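Chapter 6

The Fruit Bowl: Sorting, Keeping and Laying Out

182 shares | 40 comments

I've always thought you can learn a lot about a kitchen from its fruit bowl. When I started teaching the household course at Siteton I used to begin with fridges and freezers, all very sensible, and half the room would be asleep before we'd reached the salad drawer. Then one Friday I tipped a bag of mixed fruit onto the front desk and asked everyone to put it away for me. What a row that caused! One lot wanted everything in the bowl, another lot wanted everything in the fridge, and there was a very heated ten minutes over cucumbers. I've opened with fruit ever since.

So this chapter is about a small job that most of us do without thinking: taking a pile of fruit and veg off the worktop and finding a place for each piece. By the end you should be able to sort a mixed shop by how it keeps, choose a bowl that suits what you buy, and set the fruit out so that the ripest gets eaten first. You'll also meet the keeping table (Table 6.2), which you'll want again when we get to menu planning.

Let's start with sorting. Some fruit carries on ripening after it's picked and some doesn't. Avocados, mangoes, bananas and pears all do, and they give off a gas called ethylene while they're at it, which hurries along whatever is sitting next to them. Oranges and strawberries don't get any riper once they've left the plant, so what you bring home is what you've got. Strawberries are best in the fridge, unwashed, and eaten within a few days. Oranges are far more forgiving – a week on the side does them no harm, and they'll go longer than that in the cold.

Cucumbers are the awkward ones. They don't like being very cold, and they don't like sitting beside ripening fruit either, as the gas turns them yellow and soft. I keep mine in the warmest part of the fridge, well away from the fruit.

Now the bowl itself. I'm fond of a wide, shallow one. In a deep bowl the bottom layer gets squashed and forgotten, and you find it by smell. My own everyday bowl is a Partington, bought at a jumble sale, and it holds up to 6 oranges in a single layer, which is plenty for my house. Plastic is perfectly good, by the way. It's light, it washes easily and it survives being dropped, and a cheerful colour does make people reach for the fruit. If you cook for a crowd you may want two bowls, one for things that are ready and one for things that need a day or two.

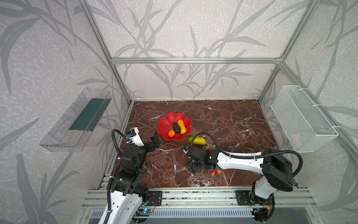
When you fill it, put the heavy, firm pieces in first and lay the long ones across the top or along one side, where they won't roll. Leave a bit of air between things if you can. Anything soft or easily bruised goes in last, or has a saucer of its own. And please don't feel you have to fit everything in – a bowl piled to the brim looks lovely for an hour and then you can't get at anything.

Before you read on, have a go at Activity 6A. Empty your fruit bowl onto the worktop, wipe the bowl out, and sort what you've got into two groups: ripens at home, and doesn't. Make a note of anything you weren't sure of and look it up in Table 6.2. Then put it all back, oldest nearest to hand, and see which pieces you've decided belong somewhere else.

2,178 views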